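**Flunow indoor broom, soft, with handle**
Made by Jultow in Vorevside. In stock in natural and in black. The gray is gone until March.

It's a broom. We may as well get that out of the way, since the last version of this page used the words "floor care system" and we had letters.

The Flunow is the indoor one of our two brooms. The other is the Cuautle, which is stiff and bad-tempered and meant for driveways, garages and the kind of porch where leaves go to die. People buy the Cuautle for indoors because it looks more serious. Then they write to us about the noise. If your floor has a finish on it, you want the Flunow.

## What you get

- Broom head, 300 mm wide, oiled beech, 251 tufts of horsehair blend
- Beech handle in two sections, with a brass joint
- Leather hanging loop, already tied
- One sheet of instructions, which you will not read, so most of it is repeated further down

The head and handle together weigh 833 grams. We mention it because a store buyer once asked, and we had to go and find a kitchen scale, and it seemed a shame to let the number go to waste.

## The bristles

Horsehair is soft at the tip and has a little spring in it, and it holds on to fine dust that a plastic broom tends to launch into the air. Ours is a blend of mane and tail. The mane hair goes around the outside, where it does the delicate work along the baseboards, and the tail hair sits in the middle and does the pushing.

A new broom sheds. Expect a few hairs in the first week or two, then the odd one after that. We comb every head before it leaves the building, and it sheds anyway. If whole tufts come out, that's a fault and we'll replace the head. If the tufts are coming out because the dog has had it, that is between you and the dog, although replacement heads are sold separately.

## The handle

The two halves screw together at a brass joint. Tighten it by hand until it stops. There's a customer in every batch who uses pliers, and the joint will survive this, but the beech on either side of it looks terrible afterward.

Assembled, the handle comes up to the chin on most adults. This is on purpose. Most brooms are sold short so they'll fit on a shelf in the store, which is nice for the shelf. If yours is too long, saw it off at the top end, sand the cut, and move the leather loop down. Drill the new hole *before* you sand. Yes, we learned this the usual way.

The single-section handle was dropped last year. We liked it too. The shipping cost more than the broom.
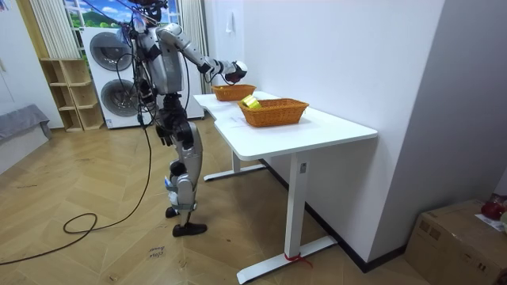
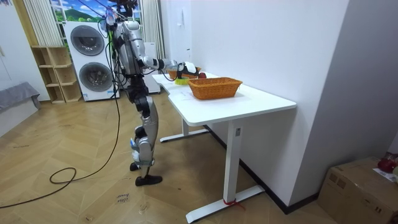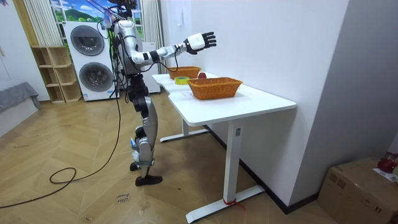
## Which floors

The Flunow is for smooth indoor floors: finished wood, cork, linoleum, vinyl, sealed tile. It's passable on stone if the stone is fairly flat, and hopeless on carpet, where it will simply comb. Wood is what we had in mind when we set the softness, and patterned wood most of all. You'll have heard that you should sweep along the boards. That's fine advice until you own a floor like the one beside the white desk, where the pieces point in different directions and "along the boards" stops meaning anything. Forget the boards and sweep toward the window, so the light comes at you low across the floor and shows you what you missed. Do the edges first, then go in under the desk with the handle held low, then the open middle. Short pulls, lifting the head at the end of each one. If you find yourself flicking, slow down.

Old parquet with gaps in it is a separate problem. No broom gets everything out of a gap, and a stiff one packs it in tighter. Sweep first, then run a vacuum with the narrow nozzle along the worst of them every so often. Or make peace with the gaps. Plenty of good houses have.

## What it won't do

It won't pick up anything wet. Horsehair in a puddle of orange juice becomes a paintbrush, and you'll have painted the floor with orange juice.

It won't move gravel, broken pots or cat litter in any quantity. Small amounts of litter are fine. You know what a small amount is.

Please don't use it on ash from the stove. The ash gets into the tufts and stays there, and for a month everything you sweep will come out slightly grayer than it went in. We do sell a hearth brush, which looks like a toy and costs more than you'd think.

Broken glass is a maybe. The broom will gather it well enough, but slivers stay in the bristles, and you'll be the one combing them out. Use cardboard and a damp paper towel.

## Looking after it

Hang it up. A broom left standing on its bristles grows a permanent lean, like a man who has spent too long at a bar, and then it sweeps to the left forever. The loop is there so you have no excuse. If you absolutely must stand it somewhere, stand it on the handle end.

Comb it out over the trash when it starts to look fluffy. An old hair comb is ideal. We sell a special broom comb, too, and it is an old hair comb with a nicer handle.

Wash it when it needs it:

1. Unscrew the head from the handle.
2. Swish the bristles in lukewarm water with a drop of mild shampoo. Keep the wood out of the water as best you can.
3. Rinse, shake it hard outdoors, and stay clear of anyone in a good shirt.
4. Dry it on its side, away from the radiator, until it's dry right down at the roots. Overnight is usually not enough.

Rub a little linseed oil into the beech when it starts to look chalky. Let the rag dry flat outside afterward. Oily rags left in a heap can heat up and catch fire, and that's the one sentence on this page we'd like you to read twice.

## Spare parts

Everything on the Flunow comes apart and everything can be bought again: head, upper handle, lower handle, brass joint, leather loop. In theory you could replace each piece in turn until none of the first broom is left, and we have had a customer ask whether the guarantee still applied. We said yes, mostly to end the phone call.

Heads from the older Flunow, with the round socket, don't fit the current handle. There's an adapter. It's ugly and it works.

## Guarantee and returns

The wood and the joint are guaranteed against splitting and against coming loose under ordinary use. Ordinary use means sweeping. It does not include curtain rods, stage props, tomato plants or getting a shuttlecock off the roof, all of which we've been sent photographs of.

Unused brooms can come back within the return period on your receipt. Used brooms can't, for reasons you'll understand if you look at one.

## Small print that ended up large

Beech is a natural material, so the color varies. The black version is dyed and will wear through to natural where your hands go, faster if you sweep angry. The horsehair is a by-product. The glue is plain wood glue. The box is just a box and folds flat, although the handle halves come wrapped in brown paper that cats seem to rate higher than the product.

Orders go out from Vorevside in the afternoon. The head and handle ship together in one box, except when you order spare handles only, and then they go in a tube, and the tube always arrives a day later.

**See also:** Cuautle yard broom · Flunow dustpan, steel · Flunow dustpan, steel, left-handed (it's the same dustpan, you turn it around, but people kept asking)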